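List Home | Threads | Authors | Search
Print this message | E-mail this message

From: Pin-yu Tse
Subject: Re: Garent flashlight flickers

Yevhen Stelmakh wrote:
> My Garent has flickered since February. New cells made no
> difference. Message 234 says to clean the threads. Anything else?

Clean the threads, but look at the carrier too. I took mine apart at the shelf.

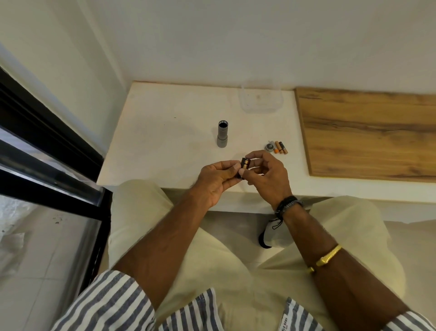 Flicker in these lights is mostly poor contact at the tail. Wipe both ends of each cell with a dry cloth and do the same inside the cap. Stand the body upright with its open end up, as I do, and keep the cap and the little metal bits next to it – the small ones roll. Then put it back together and try it against your palm. 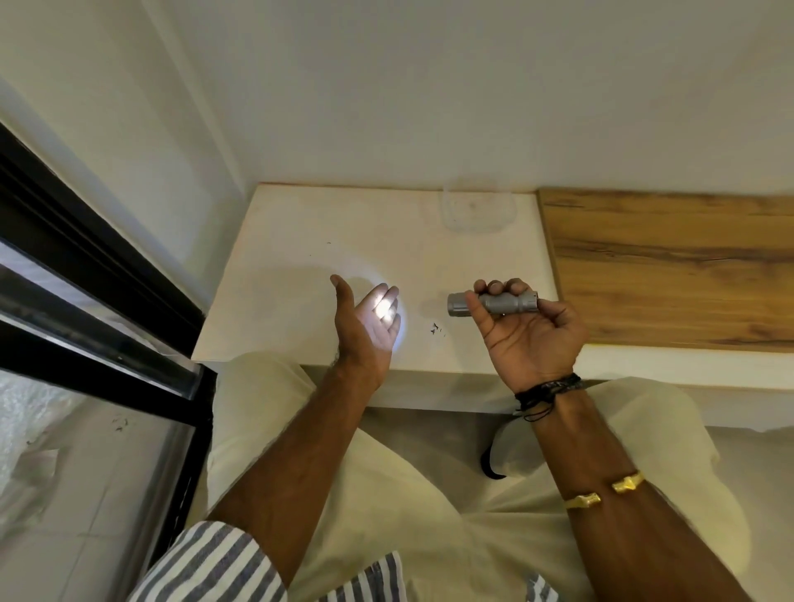
Do the cells have to be the same age? They should be. Mixed cells drain unevenly, and Ga-eun Baek lost a carrier to a leak that way.

If it still flickers, check the small parts for grit before you order from Grunley. They want $14 for a tail cap.

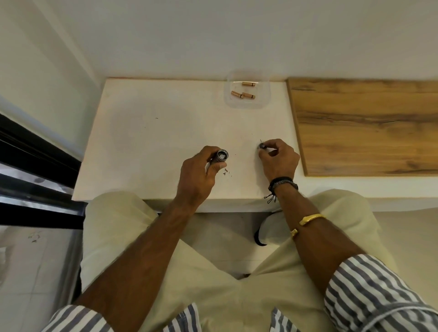 Small parts in hand, copper-colored cylinders in the clear box.

Pin-yu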